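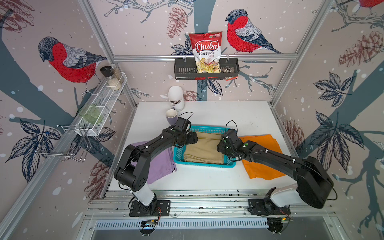 Wednesday, Wimlow bench, two-arm booth

Started 8:40. Teleop recording all day, cloth folding and basket loading first, paper later. Main job besides the episodes is trying out the new recording rules (Foltorau draft 3) and seeing which ones hold up when people are in a hurry. Writing this as I go, so excuse the order.

Counter at start of day: 372 accepted episodes on the cloth task. Target is 1,000 before we hand over to Satti. At the present rate we get there, but only if the reject pile stops growing.

Before power on

E-stop pressed and released, both arms drop out like they should. Did it again with leaders connected. Draft says once per shift, I want once per operator change as well. Wrote that in the margin.

Arm home pose – left fine, right came up a hair low on the shoulder joint. Re-zeroed. Draft has no number for how far off is too far, so everybody picks their own. Need a jig, or at least a printed outline to check against.

Cable check. Rule 6 says "inspect cabling for damage", too vague. Should say: move each wrist through full travel by hand, look at the loop above the gripper, look at the clips on the links. Takes less than a minute. If a clip is loose, stop and fix, no tape.

Boards under the mounting plates are open. Rule for this bench from now on: no drinks on the front rail, not even for a second.

Cloth task, notes on the rules

Rule 2 (reset). Cloths back to a start state from the sheet before every episode. Sheet has 14 start states, people were using the same three or four because they are easy. Now going down the list in order and ticking. Slower at first, fine after the second round.

Rule 3 (hands out). No hands past the front rail while torque is on. Broken twice this morning, once by me, reaching for the orange cloth when it slid. Both times logged. The draft treats it as a note in the log. I think it should end the episode, full stop. A hand in the wrist view spoils the data anyway so nothing is lost.

Rule 4 (contact force). Pressing down on a stack is where people get sloppy. With the leader arm you don't feel the basket pushing back, so you lean. Wording I'd like: touch, close, lift. No pushing on the pile to make it look flat. If the pile is ugly, it's ugly, record it and label it.

Rule 5 (failed grasps). Keep them. Old habit was to delete anything with a miss. Up to 3 tries in one episode is ok, after that stop and mark as fail. Do not restart quietly and do not rename files.
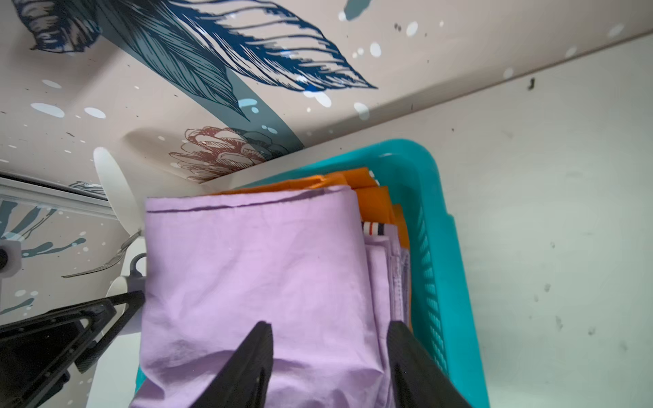 Labels

Still a mess. Same cloth is "purple", "lavender" and "lilac" in the last batch. Picked "purple" and fixed the pull-down so free text is gone. Orange is orange. Basket was "teal" or "turquoise" depending on who typed, now just "basket".

Success flag has to be set by the operator right after the episode, not at the end of the hour. Tried it both ways before lunch and couldn't remember half of them.

Second reviewer for every tenth episode, different person from the operator. Drondo's export script already has a field for this, it was never filled in.

Afternoon, switched to paper

13:50. Wipe-down before the switch is in the draft but only says "clean surface". White top gets the wipe ok, the slotted rail along the side does not get touched by anyone. Grime sits in the grooves. Add rail to the cleaning line, brush first then cloth, arms off.

Gripper fingers are scuffed. No wear limit written anywhere. Proposal: photo of the tips at the start of every week from the same spot, swap when the pads no longer meet flat. Need to ask for spare sets befor we write that in.

Paper is harder than cloth to keep to rule 4. Sheets overlap and the bottom one wants to come along. Approach from the edge, keep the fingers open until they are down, slow. Put speed cap on for the paper task, separate from the cloth one.

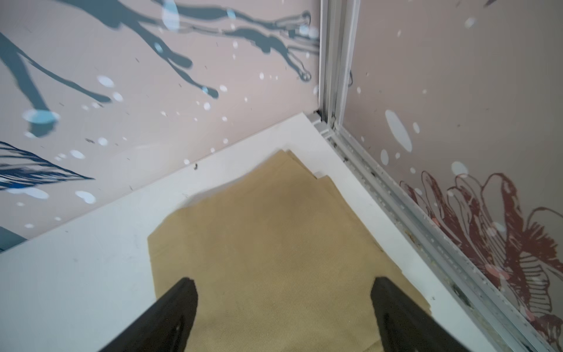
Right wrist or left, check the log – fingers open over the brown paper, gap between them.

Open items

– hand past rail = end of episode, send wording to Foltorau
– home pose tolerance, somebody has to pick a number
– brush for the rail, keep it at the bench
– start state sheet for paper, we have none
– e-stop check at operator change, get it into draft 4
– re-label last batch with the new pull-down, not tonite

Powered down 17:20, arms parked, leaders unplugged.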